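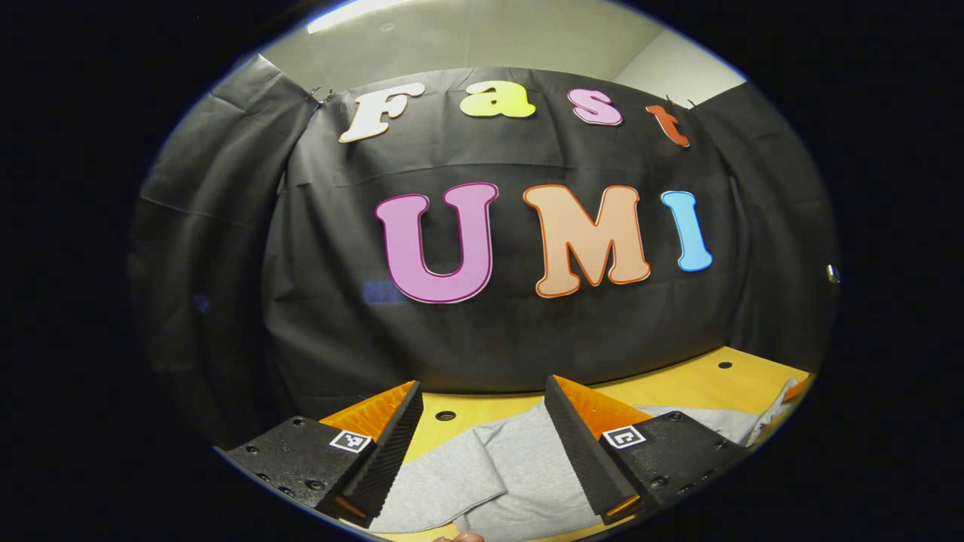
Demo table, view from the wide lens on the handheld gripper

Forum > Buying and Budgeting > Handheld grippers vs. an actual arm: talk me out of this quote

kariuki_shop_carleen
Original poster

I do the equipment requests for Kariuki, which is a small linen and uniform service. We wash, we dry, we fold, we bag. Folding is where the hours go, and so my boss went to an open house in January and came back wanting robots.

What we've been quoted by Kinositz is two handheld grippers, the kind in the photo up top. Black fingers with the ridged inside faces, orange pads, a square marker by each one, fisheye view. A person holds the thing and folds a garment with it, the recording goes off to be trained on, and at some later point an arm does the same job. That's the pitch as I understood it.

The quote is $2572 for the pair with cameras, mounts and a spare set of fingers. No arm. The arm is "phase two" and there isn't a number next to phase two, which is the part I don't love.

Questions, in no order:
Is that price normal?
Does anyone here use data they recorded on these for anything that earns money?
What am I going to be asked to buy next?

I have until Friday to put something in writing.

Carleen Ngata

lintfilter

What you'll be asked to buy next is the arm. Then a second arm, because folding with one is miserable. Then a computer to train on, or cloud time, and then somebody to run it.

I'm not against the handhelds. They're cheap next to everything else and that is exactly why they show up first on the quote.

S_Macedo

I'll disagree a little with lintfilter. We bought a pair from Lurkholm last year at $1872 and I'd buy them again. Recording with a handheld goes a lot faster than steering an arm around by remote, and your folders already know how to fold. The skill is in the room. You can start collecting before you've spent real money on arms and find out if your staff will even put up with it.

The letters on the backdrop say Fast UMI, so I assume that's the style of setup they're selling you. It's a known approach. You could ask Kinositz what they're adding for the extra $700.

Salvador

lintfilter

"You can start collecting before you've spent real money" is how people end up with a drive full of recordings and no arm. Did you get the arm?

S_Macedo

We have one arm. It picks parts out of a tray. It does not fold anything, I'll give you that.

lintfilter

So rigid parts, out of a tray.

S_Macedo

Yes. Metal brackets. I said I'd give you that.

irfan.mandagi

Carleen, look at what's on the table in your own picture. That's a crumpled gray cloth, a sweatshirt or a towel, I can't tell which. If I can't tell, I'd want to know how the system does on telling. Towels and sweatshirts fold differently and I assume you get both in the same cart.

I'd ask the vendor for three things in writing. How many recordings per garment type. What success rate on garments it wasn't trained on. What counts as success, because a towel folded in half crooked is a success in some people's slides.

kariuki_shop_carleen

We get everything in the same cart. Chef coats, bar towels, aprons, scrubs, the odd thing that belongs to somebody's kid.

I did ask how many recordings. The answer was "it depends, but 100 will get you something." I wrote down "something" and underlined it.

irfan.mandagi

100 of one towel on one table under one light will get you that towel on that table under that light. Maybe. Would you be recording at your real folding station or on a bench in the back?

kariuki_shop_carleen

They suggested a bench with a black cloth behind it like the demo.

irfan.mandagi

Then budget for doing it twice. A plain black background cleans up everything behind the work, and your floor isn't going to look like that. I'd record at the real station from day one, clutter and all. Costs nothing extra except that people will complain you're in the way.

zoia_p

I look after purchasing for a bigger outfit so take this with that in mind. Things missing from most quotes like this one:

Spare finger parts past the first set. The ridged parts and the pads are going to wear and you should get a unit price now, before you're a customer with no choice.
Storage. Video piles up quicker than you'd think and somebody has to pay for where it lives.
Who owns the recordings. Read that paragraph twice. Nendska had us sign one that let them train on our footage for other customers and we only caught it on the second draft.
Staff time. Every hour somebody spends recording is an hour of slower folding. If you don't put that in the budget your boss will find it anyway in the overtime.
Calibration and repairs. Ask if you ship it back or if they come to you.

The hardware number is the smallest line on the sheet once you fill in the rest. I would not take $2572 to anyone as "the cost."

Zoia Polishchuk

benchvise_ade

Zoia's right about the ownership clause, less right about wear in my opinion. We've been on our original pads for ages.

What bugs me is the weight. Has anyone held one for a full shift? I managed most of a morning and my wrist was done. Your folders will tell you it's fine on the first day and then it'll be in the drawer. Borrow one before you buy two. If Kinositz won't lend you one for a week I'd take that as your answer.

Adebayo

S_Macedo

Ours went in the drawer for a while too, if we're being fair. Came back out when we rotated people on it for short stretches. Put that in the plan.

lintfilter

Now add the cost of rotating people to Zoia's list.

S_Macedo

Fine, add it. You'd say no to a broom if it had a phase two.

lintfilter

I'd want to see the price of the handle.

zoia_p

On the Lurkholm price, Salvador, did that include cameras?

S_Macedo

Let me check. No. Bodies, fingers and mounts. Cameras were separate and I don't have that invoice handy. So the gap to Carleen's quote is smaller than I made it sound. Sorry, Carleen.

kariuki_shop_carleen

OK that helps, thanks. It means I can't go back and wave the lower number at them.

Where I'm leaning: ask for one on loan, use it at the real folding station, bar towels only, rotate three people. No purchase order until there's a written price for the arm and somebody shows me a video of it folding a towel that wasn't in the training. Ownership clause gets struck or we walk. I'm putting Zoia's missing lines in as blanks so my boss can see they're blank.

Does that sound unreasonable to any of you? He's going to say I'm killing it.

benchvise_ade

Sounds like what I'd have done if I'd had any sense the first time.

irfan.mandagi

Ask for the video unedited and at normal speed. A lot of these are sped up and it's in tiny letters in the corner if it's there at all.

zoia_p

Leave the blanks in red. And put a date on the loan, with who pays shipping both ways.

S_Macedo

I still think you could just buy the pair and learn more in a month than this thread will tell you. But I wouldn't argue with bar towels only. Squares are a good place to start.

lintfilter

They're rectangles, and they come out of the dryer in a ball. A good folder does one in a couple of seconds without looking. Get a stopwatch on your best person before any of this arrives, Carleen, or you'll have nothing to compare it to. I've seen two shops skip that and then argue for months over whether the thing was any faster.

kariuki_shop_carleen

Stopwatch is going in. Our best person is also the one who is going to hate the stopwatch, so that'll be my Friday.

benchvise_ade

Do you know what table they expect you to mount the arm on eventually? The wooden one in the demo has holes in it. If phase two needs a particular bench I'd want that on the sheet too.

kariuki_shop_carleen

No idea. Adding a blank.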